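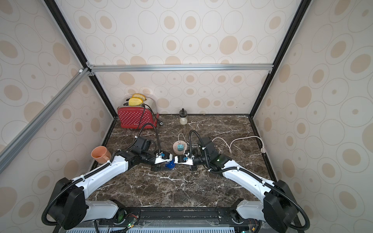 A reply to my earlier thread (no. 621, now closed) said that a round power strip on a kitchen counter should carry low-draw loads only, and that anything with a heating element belongs in the wall receptacle. I have no argument with that. My question is how to lay out the counter so that the rule gets followed.

## Cord layout on a shared toaster and charging counter

**Asked in:** Golton Home Help > Kitchen > Small appliances and cords

The counter is dark brown marble with light veins, in a rental in Vurnanport. Drilling the stone is out. The wall behind it is papered, and I would like to keep adhesive off the paper too.

Items that live there:

- Toaster, red with white dots, black cord
- Round power strip with a USB charging adapter in it
- Charging cables, white, all of them longer than needed
- Royalstar unit, blue
- Clear glass jar with a black lid
- Mug in daily use

The nearest wall receptacle is a duplex, 40 inches from the left end of the counter. The strip takes one outlet and the toaster takes the other when it is in use. The toaster gets unplugged after breakfast. Its plug then goes down wherever there is marble, and so do the charging cables. By evening the cords have crossed and somebody has put a mug down on one of them.

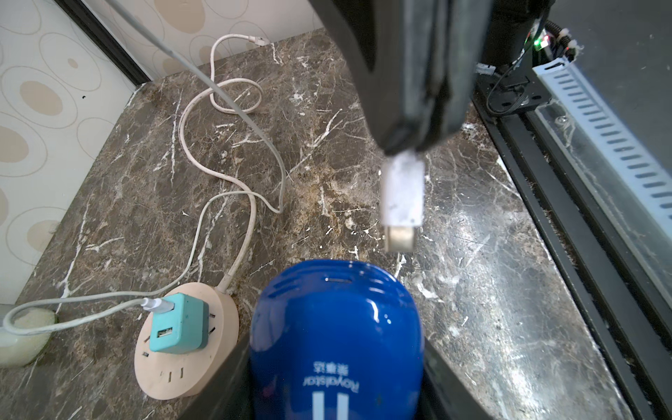
*USB plug over the marble; adapter in the round strip, Royalstar in front.*

What I need:

1. A fixed position for the strip.
2. A place for the toaster plug when it is out.
3. A way to take up extra cable without screws or strong adhesive.
4. An opinion on whether the Royalstar should stay on this counter at all.

I looked at the Sindoteck under-shelf channel and the Jelínek weighted cord rest. The channel needs screws. The cord rest needs none, but I can't find out from the listing whether it has a soft base. Has either one been used on polished stone?

---

### Answer 1 (accepted)

Divide the counter by load before you buy hardware. Heat goes on one side, charging on the other, and no cord passes from one side to the other. Most of the tangle comes from cords that start on one side and end on the other.

**Heat side.** Leave the toaster at the back left, but pull it forward enough that it isn't tight to the wallpaper. Follow the clearance in the toaster manual. If the manual is lost, use 8 inches from the paper and leave the space above open. The cord should leave the toaster toward the receptacle and stay behind the body. In your first photo it hangs down across the front, where it can be caught by a sleeve and where it is near the bread slots.

For storage, fold the spare cord into a flat bundle and hold it with a hook-and-loop strap. Let the toaster cool first. Do not wrap the cord around the body, and do not leave it bundled while the toaster is running. The plug can hang from the strap at the rear corner. That takes care of item 2 without any hardware.

**Charging side.** Move the strip out of the middle of the counter. It should go toward the back right, clear of the sink if there is one on that end, with its own cord running along the wall line. Put a thin silicone mat under it. Marble is slick, and a light strip will travel each time a plug is pulled.

Cables: one permanent cable per device you charge daily, and the rest in a drawer. Replace long ones with short ones where the device sits next to the strip anyway. A long low-voltage cable can be folded and strapped with no problem, provided the bends are not sharp.

**Royalstar.** I can read the brand on it but not the rating. Look at the label on the underside or back. If it heats, treat it the same as the toaster: wall receptacle only, never the strip. Also confirm the input voltage. The label on the front is partly in Chinese, so the unit may be built for a different supply than yours. If the voltage does not match, it should not be plugged in at all, and a plain travel plug adapter does not change that.

Both outlets of a duplex are normally on one breaker. Do not run two heating appliances there together, even if each is in its own outlet.

**Mug and jar.** Lids and jars can stay at the back. Give the mug a spot on the far side from the strip. Anything that holds liquid should be where a spill runs away from the strip, and you can test that with a spoonful of water and the strip removed. Counters are rarely level.

> **Comment from the asker:** The label does list a different voltage. It is off the counter and in the closet. Strip has been moved to the back right on a jar-opener pad I already had. The water test ran toward the front edge, which I did not expect.

> **Comment:** Front is fine. Check it again from the left end.

---

### Answer 2

I have used the Jelínek rest on granite. The base is cork, at least on the one I bought in June. It stays put with two thin cables in it. A toaster cord is too stiff and lifts the rest off the counter, so use it for the USB side only. Wipe under it now and then, crumbs collect there and they scratch.

No experience with the Sindoteck.

---

### Answer 3

just get a bread box with a hole in the back and put the strip inside

> **Comment:** Do not do this with a strip that is in use unless the box is made for it. Adapters give off heat and need air around them. It also hides the plugs, so you will miss a loose one.

> **Comment:** mine has been like that for years

> **Comment:** Then check it for discoloration around the sockets.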